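Grodon Member Register — Branch Secretary's Guide

Section 5: Setting up a branch and running its first meeting online

This section is for secretaries of women's equality groups that use Grodon to keep their member list, send notices and record votes. You need a secretary login before you start. If your branch is still listed as dormant, write to Ye-ji Wi at the national office and ask for it to be reopened. Reopening takes two working days.

5.1 Before you begin

Have these ready:
- the branch name exactly as it appears in your rules
- the names and email addresses of at least five financial members
- the minutes of your last general meeting, as a PDF
- your branch number (for example, 3977)

Caution: Do not create a second branch record if yours is dormant. Two records can't be merged, and members attached to the wrong one will not receive ballot papers.

5.2 Create the branch record

1. Log in and choose Branches from the left-hand menu.
2. Enter your branch number and press Find.
3. Check the suburb and postcode. If either is wrong, press Amend and correct it now.
4. Under Office bearers, add the convenor, the secretary and one other signatory.
5. Upload the minutes.
6. Press Save. The status changes from Dormant to Pending.

Note: The convenor gets an email asking her to confirm. The record stays at Pending until she clicks the link, and the link expires after 10 days. To send another, open the record and press Resend.

5.3 Add members

You can type members in one at a time or bring them in from a spreadsheet. For a spreadsheet, use the template under Help > Forms. Keep the column headings as they are.

1. Open the branch record and choose Members > Import.
2. Select your file and press Check.
3. Fix any rows shown in red. The usual problem is a missing joining date.
4. Press Import.

Members who joined before March and have not renewed come in as Lapsed. They can still get the newsletter but can't vote. 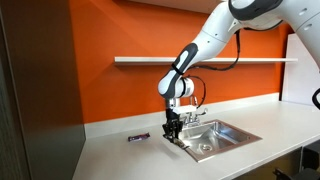 Each member has a contact preference, set to Email unless you change it. Some older members want post only. Set these to Mail and print their notices from the Labels screen — the system will not remind you.

Caution: Some members have asked for their address to be kept off every list, often for safety reasons. Tick Silent on the member's page before you print or export anything. A silent address is visible only to the secretary and the national office.

5.4 Call the meeting

1. Choose Meetings > New.
2. Select General or Committee. Campaign action groups should use Committee.
3. Enter the date and start time. General meetings need 10 clear days' notice.
4. Add the agenda. Motions go in the Motions box, one to a line, with a mover and seconder.
5. Press Preview and read it through.
6. Press Send notice.

Note: Once a notice has gone out you can change the venue or the online link, but you can't add a motion. Cancel the meeting and call it again if you need to.

5.5 Record attendance and votes

1. Open the meeting and press Start.
2. Tick members off as they arrive. The quorum light turns green at five.
3. For each motion, enter the votes for, against and abstaining, then press Lock.
4. Press Close meeting when the convenor declares it closed.

A locked vote can be reopened only by the national office. Email Declan Geraghty with the branch number and the wording of the motion.

Section 6 covers newsletters and petition sheets.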